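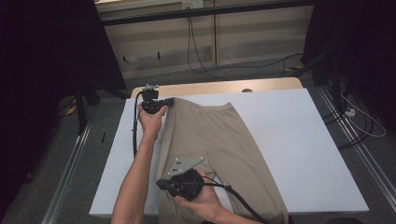
Carregamento em depósito: o que muda com a gestão dinâmica de potência

Início | Mobilidade | Redes | Entrevistas | Contactos

Yavuz Dursun coordena a engenharia de redes da Jatimham e acompanha desde maio a instalação de carregadores no depósito de autocarros de Hedetton. O local dispõe de 26 pontos de carga em corrente contínua, alimentados por dois transformadores.

«O limite está na potência contratada», explica. «Se todos os veículos carregassem em simultâneo à potência nominal, ultrapassávamos o valor acordado com o operador da rede logo na primeira hora.» O sistema de gestão, designado Polat, recalcula a repartição a cada 30 segundos, com base no estado de carga das baterias e na hora de saída prevista.

A prioridade é atribuída por linha. Os autocarros do percurso de Demside, os primeiros a sair de manhã, recebem carga completa antes dos restantes. «Um veículo que só sai ao meio-dia pode esperar – desde que o horário esteja correto no sistema. Quando a escala é alterada e ninguém atualiza os dados, o algoritmo distribui mal.»

Na fase de ensaios foram registadas 319 sessões. Dursun aponta as falhas de comunicação entre carregador e veículo como a principal causa de interrupção, sobretudo nos modelos mais antigos. «A parte elétrica comportou-se como previsto. O trabalho foi quase todo de protocolo e de versões de software.»

A ligação de baterias estacionárias fica para uma segunda fase, ainda sem calendário. «Precisamos primeiro de um inverno completo de medições», diz.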